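Chapter 6
Household Spending and the Family Budget

What you will learn in this chapter
How to tell fixed expenses from variable expenses
How to read a monthly budget table
Why small, repeated purchases matter over a year
How families plan for costs that do not come every month

Key terms: income, fixed expense, variable expense, periodic expense, surplus, deficit

Opening case: The Sampaio household

Benedito Sampaio drives a delivery van for Todorova, a bakery supply company. He lives with his wife and 2 children in a rented apartment in the town of Vovurari. In March the family brought home $3,000 after taxes. By the end of the month they had spent $2,595, which left a surplus of $405.

The largest single cost was housing. Rent and utilities together came to $1,441, nearly half of the family's income. The rest went to food, transportation, clothing, a phone plan and a few smaller items. Sampaio had expected the food bill to be close to what it was in February. When he added up the receipts, he found that food was higher and transportation was lower. He had not changed his plans in any large way. The difference came from many small decisions made during the month.

Most households are in a similar position. They know what the rent is, and they know what they are paid. What lies between those two numbers is much less clear until someone writes it down.

The kitchen is a good place to begin. A family makes more separate spending decisions about food than about anything else, and the cost of running a range hood, a stove and hot water at the sink shows up on the utility bill as well.

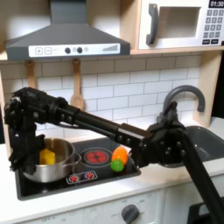
6.1 Fixed and variable expenses

A fixed expense is one that stays the same from month to month. Rent, a car loan payment and most insurance premiums are fixed expenses. The household agrees to the amount in advance, often in a written contract, and cannot easily change it on short notice.

A variable expense changes with use or with choice. Groceries, fuel, restaurant meals and entertainment are variable expenses. Some of them are needs – a family has to eat – but the amount spent can still go up or down.

Utilities fall somewhere between the two. The electric company may charge a flat monthly fee and then a price for each unit of power used. In this book we treat utilities as variable unless the bill is the same every month. The Sampaios pay theirs to the landlord as a set amount, so for them it is fixed.

There is a third group, called periodic expenses. These come up once or twice a year: school supplies, car registration, a dental visit. A budget that covers only one month will often miss them. To include a periodic expense, divide the yearly cost by 12 and set that amount aside each month.

Food is usually the largest variable expense. Prices for fresh vegetables move with the season and the harvest, and a shopper who compares the price per pound will often find a wide gap between two stores on the same street. The Sampaios buy most of their vegetables at Grokoler, a discount grocer, and the rest at a Dirnelum store closer to home, where prices are higher.

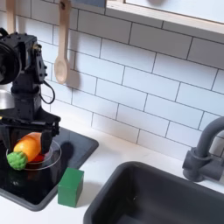

Figure 6.2 A toy carrot on a countertop. Spending on vegetables is a variable expense.

Check your understanding

1. List three fixed expenses and three variable expenses in your own household.
2. What share of the Sampaio family's income went to rent and utilities in March? Give your answer as a percentage.
3. A car registration costs $96 a year. How much should be set aside each month?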